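Marmalade month has started early

I bought the oranges before I'd even washed last year's jars, which tells you how excited I was. Every December I promise myself I'll wait for the proper Sevilles in January, and every December I crack and do a sweet orange batch first. I'm not sorry! The kitchen smells wonderful and there are 12 jars on the windowsill, and I have eaten marmalade on toast three mornings running.

Sweet orange marmalade gets a bad press, mostly from people who like their breakfast to bite back. I love the bitter stuff too, but ordinary oranges make something softer and brighter, and if you put enough lemon in (I use 3 to a big pan) it doesn't turn out sickly at all. The lemons do the setting as well. All the pips and pith go into a square of muslin, tied up tight, and the whole lot sits in water overnight with the sliced peel. Don't skip the overnight bit. I did once, and I spent the next day chewing my way through what were basically orange shoelaces.

I slice by hand. I did try the shredding blade on my mother's old mixer, and it was quick, but everything came out the same length and thickness and it looked like something from a packet. I like a jar where you get a fat chunk on one slice and wispy bits on the next. It takes most of an evening, so I put the radio on and get sticky up to the elbows, and it's one of my favourite evenings of the whole winter.
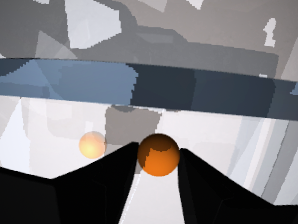
A glossy orange ball, held between two black fingertips.

Then comes the boil, which is the exciting part. The peel has to be properly soft before any sugar goes near it, soft enough to squash against the side of the pan with a spoon, and then the sugar goes in slowly over a low heat until you can't feel any grit. After that, turn it right up and stand well back! I keep a saucer in the freezer and start testing after 12 minutes. Drop a bit on, wait, push it with your finger, and if it wrinkles you're there. Mine took ages this year. I was on my fourth saucer and starting to mutter.

My pan is a great big Brimow thing I found in a charity shop, with one handle slightly bent, and I wouldn't swap it for anything. The jars are a mixture. Some are Kubo ones with the clip lids, which look lovely but take up half the cupboard, and the rest once had pickles in them, so they get a very serious wash and a spell in a low oven. Let the marmalade sit in the pan for a bit before you pot it, or all the peel floats to the top and you get a jar of two halves.

I did one small experiment with a 200 g lump of stem ginger chopped up and stirred into the last few jars. Oh, it's good. It's really good on porridge, and I have plans for it involving a sponge pudding and far too much custard.

Sevilles next, as soon as the greengrocer gets them in. I've already asked twice and he's started hiding when he sees me coming.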